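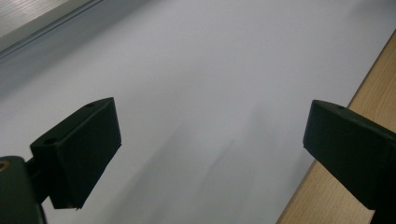
Pale surface, strong contrast

Forum > Home Workshop and Hobby Rooms > Benches and Tables
Light or dark top for a sewing and pattern table?

hemline_gape
I'm replacing the top on my cutting table and can't settle on a color. The old one is dark walnut veneer and it's worn through at the front edge. The base stays. I sew mostly dark fabrics (coats, work pants, some wool) and I trace patterns on thin paper. A local shop, Ernberg, can cut me a top in off-white or charcoal for the same price, 200 including the edge banding. The room has one north window and a ceiling fixture that's weaker than I'd like.

My husband says charcoal because it hides wear. I'm leaning off-white. What do people have, and would you pick it again?
Efa

tovlow_bench
Off-white, and I'd pick it again. Black thread and dark chalk dust show up right away, so you clean more often, but you can find a dropped needle. On my old dark table I found them with my forearm.

The other thing is that a light top bounces light back up at the work. In a room with one window you will notice that the first evening.

rgk_37
I'll go the other way. I had a white top for two winters and got rid of it. Under a bright lamp the glare gave me a headache by the end of the night. Mine was glossy, so that was part of it. I've got a mid gray now and my eyes are a lot happier.

If you do go light, ask for matte. Get a sample and put it under your own lamp before you pay for the full piece.

hemline_gape
Good point about the gloss. The shop sample is satin. I don't know if that counts as matte or not.

rgk_37
It doesn't. Satin still throws a hot spot if the lamp is low. Tilt the sample and look.

GCullinane
I build tables for a theater wardrobe department. We have both. Dark fabric gets cut on the light tables and light fabric gets cut on the dark one. You want to see the edge of the cloth without hunting for it. Cut lines go wrong when the edge and the table are close in color. If most of what you make is dark, get the light top.

Wear on a light top is mostly at the front edge where belts and buttons rub. Have them round the front edge over slightly. A sharp banded edge is the first thing to chip, whatever the color.
Gearóid Cullinane

pinsandpaste
Does anyone else just use a mat? I have a big self-healing mat that covers nearly the whole table, so I never see the top. Seems like a lot of discussion for something that ends up covered.

tovlow_bench
A mat is fine if it covers the table. Mine covers a third. The big ones cost more than the top Efa is getting quoted, and they warp if you leave them in the sun or iron anywhere near them.

pinsandpaste
Mine has been flat for years. I don't iron on it though.

GCullinane
Mats are good for rotary cutters. For shears I'd take a bare top, the lower blade slides better.

quiltshed_lewis
Tracing paper question hasn't come up yet. Thin pattern paper over a dark top is hard to read because the table shows through and the pencil line goes gray on gray. Over a light top you can see every line. If I was tracing every week that would decide it for me.

I also spent 20 on a roll of plain white craft paper and taped it down over my dark table for a month to see if I liked it. Cheap way to test. I did like it, and I painted the top in December.

rgk_37
What paint? Every painted top I've used ended up marking the fabric.

quiltshed_lewis
Vedorero floor enamel in eggshell, two coats. I left it three weeks before putting cloth on it. No transfer so far, but I wouldn't put a damp press cloth down on it.

rgk_37
Three weeks is what most people skip. Fair enough.

hemline_gape
Update. I taped paper over the old top last night and traced a sleeve at 9 p.m. with just the ceiling light. Much easier to read. I also tilted the satin sample under my machine lamp and rgk is right, there's a shiny patch right where I'd be looking. The shop has a matte off-white but it's a special order and the minimum brings it to 500, which is more than I want to spend on a table.

GCullinane
Ask if they have an offcut from somebody else's order. Shops usually do. Otherwise take the satin and move the lamp to the left and higher up. You can also scuff a sample with a gray pad and see if you like it, but try it on the sample first.

pinsandpaste
Or a mat.

hemline_gape
I'll call them about offcuts. If there's nothing, I'm going with satin and a taller lamp. Rounded front edge either way.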